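Module 4 handout: Containers and storage of dispensed tablets
Mundurero School of Pharmacy Practice
Notes prepared by Kusum Chauhan. Revised 21 March 2018.

Read these notes before the seminar and bring the stability worksheet with you. Section 5 is not covered in the lecture but may be used in the written paper.

1. Scope

The notes deal with tablets and capsules supplied in a container other than the maker's original pack. Liquids, creams and inhalers are left to Module 6. The word "container" means the vessel and its closure taken together. A bottle that passes a moisture test with one cap may fail it with another, and the two must be specified as a pair.

Four causes of loss are considered: moisture, light, oxygen and heat. In ordinary community stock, moisture accounts for most of the work. Light matters for a smaller group of products, and oxygen for a smaller group again.
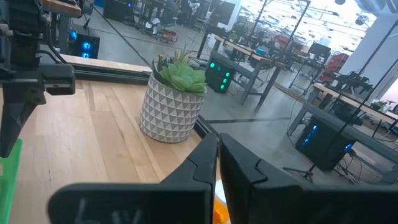
Section 2 - Moisture

Water vapour enters a closed plastic bottle by two routes: through the wall, and through the gap between the cap and the rim. For a thick-walled bottle with a poor seal the second route dominates. For a thin-walled bottle with a good liner the first may do so.

The rate through the wall depends on the polymer, the wall area, the wall thickness and the difference in vapour pressure between outside and inside. Doubling the thickness halves the rate, other things being equal. Changing the temperature alters both the vapour pressure and the permeability of the plastic, so figures measured at 25 °C should not be carried over to 40 °C without correction.

Once inside, the water is shared between the air in the bottle and the tablets. The air holds very little. Nearly all of it goes into the tablets until they reach balance with the humidity around them. A half-empty bottle therefore gives each remaining tablet a larger share of the same inflow. This is the reason for matching bottle size to the quantity supplied.

Effervescent and dispersible tablets should stay in the original pack. Gelatin capsules are a special case: they soften when damp and turn brittle when too dry, so a desiccant is not always helpful.

Section 3 - Light

Light damage depends on wavelength as well as brightness. The short wavelengths, in the ultraviolet and the blue end of the visible range, carry more energy per photon and cause most of the change. Amber glass and amber plastic absorb strongly in this region and pass the longer wavelengths, so the contents can still be seen.

Colour alone is not proof of protection. The test is the amount of light transmitted at each wavelength through the actual wall, and a thin wall of the correct shade may still fail.
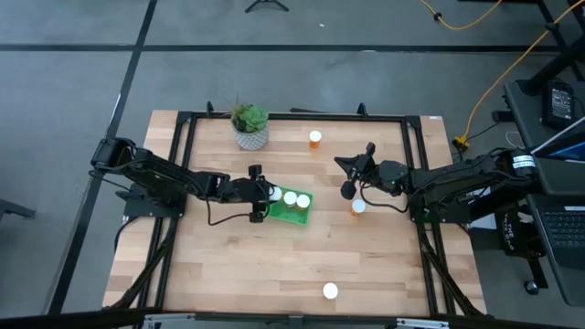 Identification errors rise when several containers of one pattern are handled together, and the usual control is the label. The patient's name, the product name and the strength should be readable without turning the bottle through more than a quarter turn. Caps give almost no help. With three orange bottles in a row on a green tray, all with white caps, neither the bottle colour nor the cap colour separates one from the next. Coloured caps have been proposed as a remedy, but a cap can be put back on the wrong bottle, and a label cannot. Where caps are marked at all, the mark should repeat what is on the label and should never replace it.

Section 4 - Closures

Child-resistant closures require two actions at once, commonly push and turn. They slow a child down and do not exclude one. Patients with weak grip may ask for a plain cap, and the request should be recorded.

Torque is checked at application and again after storage, as plastic threads relax with time. See the worked example by Thulani Potgieter in the Dafis reader, chapter 8.

Section 5 - Problem

A bottle holds 60 tablets and admits water at a constant 3 mg per day. Assume that all of it is taken up evenly by the tablets.

(i) Find the gain per tablet after 10 days with the bottle unopened.
(ii) Repeat with 30 tablets in the bottle.
(iii) State why a constant rate is a poor assumption over a full year.

Written answers go to the Sulley office by the end of May.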